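Workshop notebook, Monday, October
Entered by: finishing bench, Ashworth shop

Started 8:15. Main job is still the credenza for the Tillgate house. Also need to settle the color of the living room drapes, because the fabric order can't wait much longer and the wall paint depends on it.
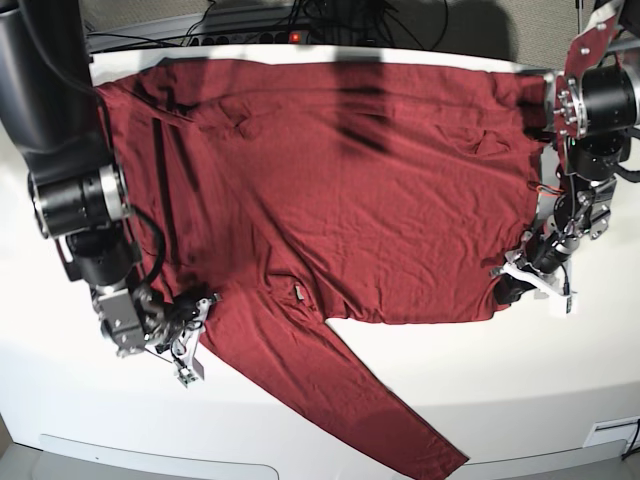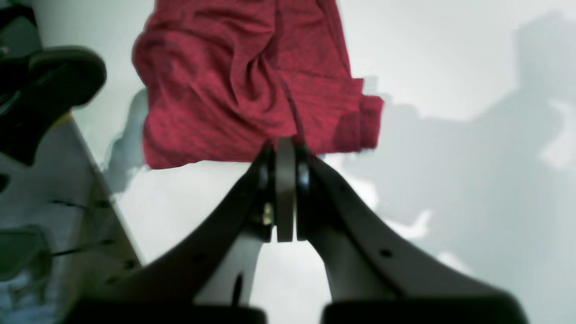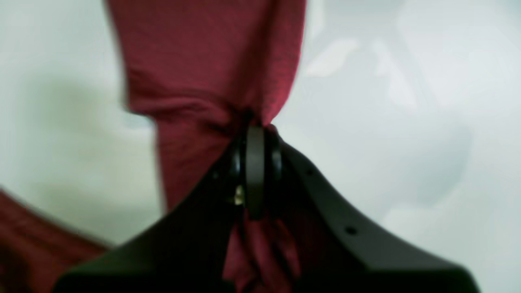
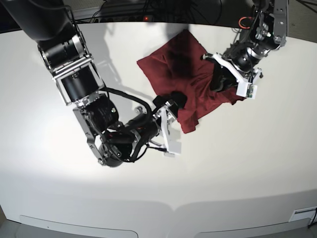
Credenza first. The top had its second coat of oil on Friday and it was still tacky along the back edge this morning. The rest was fine. I think I flooded the back edge and didn't wipe it off well enough. Went over it with a rag and a little mineral spirits, then left it with the window open. By lunch it was dull but dry to the touch. It will need a light rub with a gray pad before the next coat. Not doing that today.

The doors are a bigger worry. The left one slides well. The right one drags in the last few inches, always in the same place. Took it out and checked the bottom edge with the long straightedge: flat. Checked the groove: there is a ridge of dried glue in it, right where the door drags. Scraped it with the narrow chisel, waxed the groove, put the door back. Better, still not as easy as the left. Will look again after it has sat overnight. If it still drags, take a shaving off the top edge and leave the bottom alone.

Legs: the client wants the tapered ones, set in from the corners, not flush. I had drawn them at 2 inches in. Stood the case on blocks in both positions and looked at it from the door of the shop. Set in, the case looks lighter and you see more floor under it. Flush looks like a trunk. Going with set in. The drawing needs changing, because the front rail has to be moved back to meet them. Whoever does the rail, please check with the case itself and don't go by the old sheet.

Height to the underside is 18 on the drawing. That seemed tall once I had it up on blocks. The window sill in that room is low and the top of the credenza would cover part of it. Need to measure the sill again on the next visit. Don't cut the legs to length until that's done.

Drapes. Three samples hung in the office window since last week: the Ilach linen in oatmeal, the Ilach in rust, and the Fluder wool blend in olive. Notes at different times of day:

9:30, gray sky. Oatmeal looks clean, a bit cold. Rust looks brown. Olive nearly black in the folds.

12:00, sun. Oatmeal good. Rust very strong, too much for a whole wall of glass. Olive at its best, you can see the flecks.

4:15, low sun. Rust is lovely at this hour, I admit. Oatmeal goes yellow. Olive no change.

The room faces east and the family is mostly in there in the evening, under lamps, so the afternoon sun hardly matters. Tried all of them under the warm bulb after the shop was dark. Oatmeal wins for the drapes. Rust could go on the two chair seats, where a small amount of it is enough. Olive is out unless they change the rug.

Hang them straight from a ceiling track, floor length, no pleats to speak of. The client asked about tiebacks. I would leave them off. The window is one plain rectangle and the drapes should be too when they are closed.

Cost. The furniture line was set at 4,000 and the credenza has used most of it with the door work. The lamp they liked won't fit in what is left. Two choices: look for a used one, or keep their brass floor lamp and put a new drum shade on it. I prefer the shade. The lamp is a good simple shape and the shade on it now is the only thing wrong with it. Will bring a couple of plain white ones on the next visit to try.

Rug: still undecided. Theirs is patterned with a heavy border. With the low sofa on it the border gets hidden on one side and shows on the other, so it looks crooked even when it's straight. Either pull the sofa fully off it or find a plain one.

To do:
- right door, check tomorrow morning
- measure sill at Tillgate, then leg length
- redraw front rail
- order oatmeal, ask Ilach for a cutting from the current bolt first, the sample is an old one
- gray pads, we are down to the last one
- call about the track, ceiling there is plaster and I want to know where the joists run

Closed up 6:40. Oily rags are in the water can outside.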